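Speaker notes: Linen and garment handling in furnished rooms
Delivered by Uzma Khokhar, Bundgaard Residential Services
11 August 2013
Running time 30 minutes, questions afterward

## Before starting

Confirm that the handout is on every seat. It is the four-page version with the folding chart on the back, and the older two-page version should be collected if any copies are still on the table by the door. The microphone at the lectern is fixed; do not walk away from it during the section on beds.

Slides are advanced by Unnur Hedegaard from the side desk. A pause and a nod is sufficient.

## Opening (3 minutes)

Good morning, and thank you for attending. My remarks today concern the care of beds, bed linen, and personal clothing in the furnished units we manage at Inidcombe and Levum. Many of you have worked with the existing written procedure for some time. The revised procedure takes effect in September, and the purpose of this session is to go through the parts that have changed and to hear where they may cause difficulty.

The review covered 53 units. In 13 of them, the inspector recorded a fault with the bed or with clothing left on or near it. Most of the faults were minor. A fitted sheet had pulled loose at one corner, or a resident's garment had been folded together with the house linen and sent to the wrong shelf. They are nonetheless the faults that residents write to us about.

(Pause. Slide 2.)

## The bed as a working surface (8 minutes)

The revised procedure begins with a point that the previous one left out. Staff use the bed as a table. Clothing is sorted on it, towels are stacked on it, and bags are set down on it while a closet is being cleared. The previous text prohibited this. The prohibition was not followed at either site, and we have withdrawn it.

In its place, the procedure now permits sorting on the bed under two conditions. The fitted sheet must be on, and it must be due for changing at that visit. Nothing is sorted on a bare mattress, and nothing is sorted on a sheet that will stay in place for the resident.

Personal garments are handled first. A shirt found on the bed is picked up by the shoulders, shaken once, and checked at the collar and cuffs before any decision is made about washing. If the owner is not known, it is folded and placed on a chair, and a note is made in the unit book. It does not go in with the sheets.
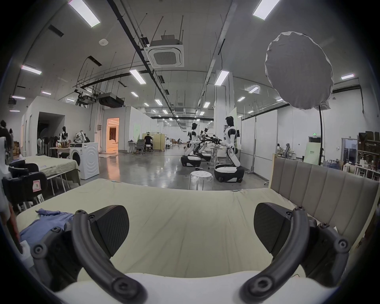

The second change relates to the order of work. Under the previous procedure, the bed was stripped on arrival and the linen carried to the machine at once. Staff at Levum reported that small garments were being gathered up inside the sheet and washed with it. Under the revised order, the surface is cleared completely, the sheet is smoothed by hand from the headboard to the foot, and only then is it lifted at the corners. The smoothing takes very little time, and any sock or handkerchief left behind is felt under the palm.

(Invite a show of hands: who already works in this order? Do not comment on the result.)

Wrinkles in a fitted sheet were scored as a fault in the previous inspection form. They will no longer be scored on a bed that is in use or awaiting a change. They will be scored on a bed that has been signed off as ready. Inspectors have asked for a firm line between the two, and the signature in the unit book is that line.

## Upholstered headboards (5 minutes)

Please turn to page 3 of the handout.

Headboards with stitched channels collect lint along the seams. The soft brush is drawn in the direction of the stitching, from top to bottom, and the lint is taken up at the base with a cloth. Water is not to be applied to the fabric. Where there is a wooden trim, it is wiped with a dry cloth after the upholstery has been brushed.

The bed should be brushed down before the clean sheet goes on. At Inidcombe this step was often performed last, and the fresh linen then had to be shaken out.

(Slide 5. If the slide fails, continue from the handout.)

## Washing and folding (7 minutes)

House linen and personal clothing are washed in separate loads. This has not changed. What has changed is the treatment of light-colored shirts, which may now be washed together when the care labels agree. Dark items remain separate.

Pale sheets are to be taken out of the machine promptly at the end of the cycle. The fitted sheet is folded with the corners tucked into one another, as drawn in the chart. Several members of staff fold into thirds instead, and this is acceptable provided that the finished piece fits the shelf at your site. The Beser shelving at Levum is narrower than the shelving at Inidcombe, and the chart gives both widths.

Shirts are buttoned at the collar and at one further button, laid face down, and folded to the width of the chart. A crumpled shirt that has been washed and dried is ironed before it is folded. A crumpled shirt that belongs to a resident and has not been given to us for washing is folded as it is and left where the resident will find it.

(Slow down here. At the earlier session, this distinction was misunderstood and had to be repeated twice.)

## Closing and questions (7 minutes)

The unit book will have a new column for garments of unknown owner. Entries should give the color, the type of garment, and the place it was found. Please do not write a guess as to the owner's name.

Unnur Hedegaard will receive written comments at the side desk. Comments on the folding chart are particularly welcome, as it goes to the printer before the procedure takes effect.

If asked about replacement irons: the request is under review and no date can be given.

If asked about shared laundry rooms: refer to section 4 of the procedure, which is unchanged.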